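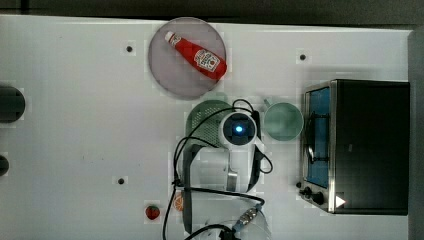
A mesa de apoio na cozinha partilhada: entrevista com a coordenação de serviços

O espaço de refeições da Flusine reabriu em janeiro com novas regras de utilização. A responsável pela coordenação de serviços recebeu-nos para explicar de que modo uma divisão pensada para 300 utentes passou a servir 666, e o que mudou na disposição dos utensílios.

Segundo a coordenadora, a primeira decisão incidiu sobre as mesas. "Optámos por tampos brancos em toda a sala. Qualquer resíduo fica à vista e a limpeza faz-se de imediato", afirma. Sobre cada tampo admite-se apenas o que é necessário a uma refeição ligeira: um prato, uma taça transparente, uma caneca, um coador e o condimento que o utente tenha escolhido. O forno de bancada fica do lado direito, com os botões acessíveis e a porta de vidro desimpedida.

A escolha do forno foi objeto de consulta à Trasus, entidade que acompanha a instalação dos equipamentos. "Pediam-nos micro-ondas. Entendemos que um forno pequeno, com grelha, respondia melhor a quem traz pão ou restos de casa", refere a responsável. O regulamento prevê um intervalo de 5 minutos entre utilizações e não permite mais de 2 pessoas por mesa.

Questionada sobre os condimentos, a coordenadora reconhece que o tema suscitou mais correspondência do que o previsto. O frasco de ketchup deve ser pousado num prato, mesmo deitado, e nunca diretamente no tampo. "Foi uma proposta dos próprios utentes, que aceitámos sem alterações."

Quanto às cores da loiça, a orientação é discreta: cinzento-claro nos pratos, verde-menta nas canecas. O coador de rede verde veio do antigo refeitório da Drirnetik e manteve-se em serviço a pedido dos turnos da manhã.

A fase seguinte abrange a sala De Haan, no piso superior, onde falta ainda concluir a instalação elétrica. A coordenação prevê aplicar ali o mesmo regulamento, com um horário mais alargado ao fim do dia.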